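Back from the Windis open day

Sunday, December 21, 2025

I went to the Windis open day because a neighbor told me I'd never wash another dish after 2030. I have a dishwasher. I still wash dishes. So I drove out to Zundstead with low hopes and a bag of sandwiches.

Most of the building was off limits. Visitors got a hallway, a coffee urn and one long room of monitors, where the household robot they call Flarach does its kitchen practice inside a computer. Every kitchen on the screens was simulated, and so was every vegetable.

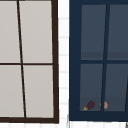 Eggplant behind glass, in the simulated kitchen.

Our guide was Stelios Dimitriou, who was patient with me. He said the software had been through 1,265 practice runs in this kitchen. I asked how many ended with a clean, dry plate back on a shelf. He said cleaning wasn't part of the task yet. They are working on picking things up and putting them down in the right place.
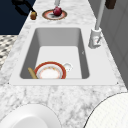

My own test for any of these machines is a Tuesday night sink. Mine has a greasy skillet, a steak knife under the suds and a lid that fits nothing. The one on the monitor had a plate with a red-orange band and a small white cup in it, and I'd have been done with those before the coffee cooled. I couldn't find any grease at all. Stelios said water and soap are hard to simulate, and I believe him, but water and soap are the chore.

A man behind me asked about price and was told it was too early to say. He asked about breakage and got the same answer. Psarras, the company that supplies the hands, had a table in the hallway with brochures and 2 kinds of mints. The brochure promised 1,000 hours between services. Doing what, it didn't say.
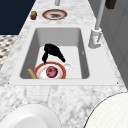

I also wanted to know what happens when somebody moves the dish rack, or a kid leaves a toy in the way. Stelios said they change the layout between runs so the software can't just memorize one kitchen. Fair enough. I'd like to see it try mine.
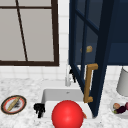

Cabinets are where I'd expect trouble in a real house. My hinges sag and one door only shuts if you lift it. A door on the screen was standing open on its long brass handle, with the lower corner reaching down past the sink, and I've cracked my head on enough of those to have opinions. Stelios said closing doors was on the list for next year.

I stayed 3 hours, which was more than I'd planned. Parking is free if you use the back lot, and the coffee was decent. They're taking names for another visit. I put mine down, and under "comments" I wrote "skillet."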